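We use cookies to keep you signed in and to remember your settings. Accept | Manage

Orange twill work jacket: pocket edge puckers after every wash

I have an orange twill jacket, bought at the Rorness outlet in April. It has been through 7 washes. The cloth beside the pocket now dries in a bunch, and pressing only flattens it until the next wash. The care label says cotton, warm wash. I would like to know if the stitching is at fault or the fabric, and how to fold the thing so the crease does not set.

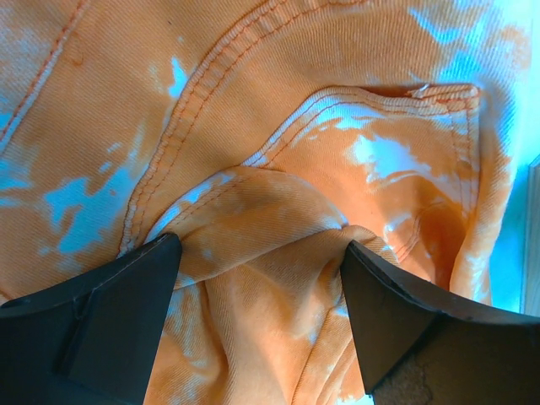 Posted by Nellness, May 21, 2024

Twill has a diagonal rib, and the ribs are easy to follow in a close view like this one. Use them as your reference. If the ribs bend as they approach the pocket seam, the thread is shorter than the cloth it holds and the seam has to be let out. If they run straight and the cloth simply folds over, it is a drying crease.

Test it damp. Lay the jacket flat, pull lightly along the seam, then across it. A drying crease goes away under light tension. A tight seam stays gathered. In that case unpick 2 inches at a time and resew with a longer stitch and lower top tension. Press from the wrong side with a damp cloth.

For folding: button it, lay it face down, sleeves straight back, then fold in thirds lengthwise so no fold line crosses a pocket. Hanging is better if you have the room.

Cieślak

Mine did that. Stopped using the dryer and it got better. Didn't resew anything.

Trumosetti

Agree with the damp test. I would add that cotton thread can shrink more than cloth that was preshrunk, so wash cold for a while before you unpick anything. I take mine out after 10 minutes in the dryer, smooth the pocket edges by hand and hang it. Skip the starch. It makes the fold line sharper.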